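Ordnung auf kleiner Fläche

Seit 3 Jahren beschäftigt sie sich bei Wetuvix in Mundberg mit der Frage, wohin die kleinen Sachen auf einem Tisch gehören. Ihren Namen möchte sie nicht in der Zeitung lesen, über Kästen und Becher spricht sie aber gern. "Ich beginne immer mit einem einzigen Kasten", erklärt sie. "Er muss stehen bleiben, wenn man etwas hineinlegt. Alles andere kommt danach." Deckel benutzt sie fast nie, denn sie werden nach ihrer Erfahrung am zweiten Tag abgenommen und liegen dann selbst im Weg. 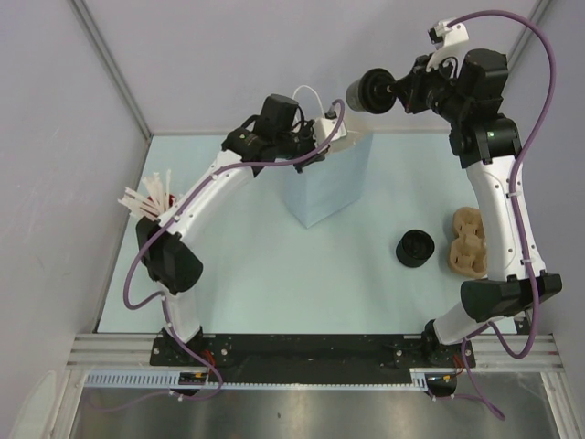 Bei kleinen Kindern gehe das aber nur mit Deckel, schrieb eine Leserin nach unserem ersten Beitrag im Juni, sonst sei der Kasten in einer Minute wieder leer. Auf diesen Einwand antwortet unsere Gesprächspartnerin ruhig. "Das stimmt. Für Kinder würde ich einen höheren Kasten nehmen und ihn weiter nach hinten stellen."

Für den Kurs "Rizzi", den sie in Vudside gegeben hat, waren nahezu 40 Personen angemeldet. Die meisten wollten wissen, was man mit langen, dünnen Sachen macht.

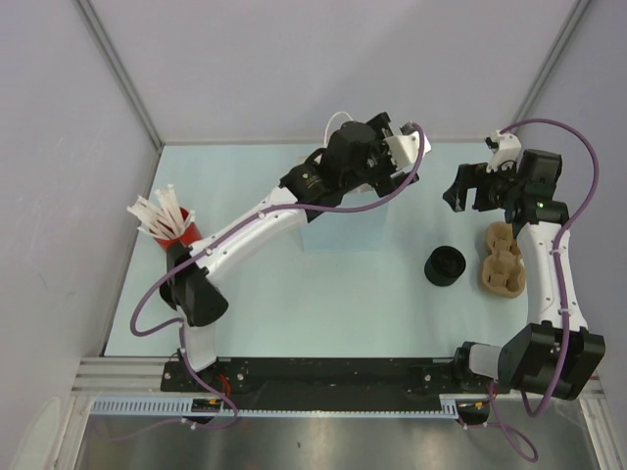

Lange Sachen legt sie grundsätzlich nicht, sie stellt sie. "Im Kasten rutschen sie unter alles andere, und man sucht mit den Fingern." Weiße, in Papier gewickelte Stäbchen stehen deshalb wie hier als Bündel im roten Becher, links auf dem Tisch, und der hellblaue Kasten bleibt für das Übrige. Zwei Behälter, mehr empfiehlt sie für den Anfang nicht. "Einen dritten kauft man schnell, und dann weiß man nicht, was hinein soll."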